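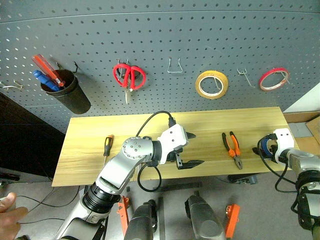 Karlijn Wouters: sorting out a discography

29 April 2022

Filed under: Musicians, Discographies

Karlijn Wouters is a singer and bass player who has released records under her own name and as half of the duo Flakum. Most of the short biographies online copy one another, and they disagree on dates, so I have gone back to the sleeves and the label sheets.

Her first release was a cassette on Wametti, a small label that numbered its tapes in the order the masters arrived. The catalogue number is therefore no guide to the release date. The tape has eight tracks and runs for 28 minutes. Two of the biographies list it as an album and one as a demo. The label sheet calls it a "short set", and I have filed it with the albums.

Flakum came next. The duo made six singles, all of them for Okimum, and no album. The collection sold under the Flakum name was put together later from the same singles, with one B-side left off and another in a shorter edit. The edit fades before the last verse.
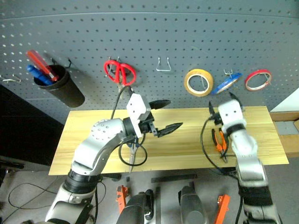 The second solo record is the difficult one. It was pressed in an edition of 222 copies and then issued again in November of the same year with a different running order. The two pressings share a sleeve. The only sure way to tell them apart is the matrix number in the run-out groove, where the later one has an added letter B. Download versions follow the later order but use the track times of the earlier one, so the times printed on most sites are wrong for side two.

Ghorbani is often given as a third band. It is the title of a song on that record, and the mistake seems to come from a concert listing that put the song title on the line meant for the support act.

Still missing from my list: the engineer on the first tape, and the B-side of the fourth Flakum single, which is blank on my copy's label. Corrections can be left in the comments. Please give the matrix number if you are writing about a pressing.

Posted in Musicians | 2 comments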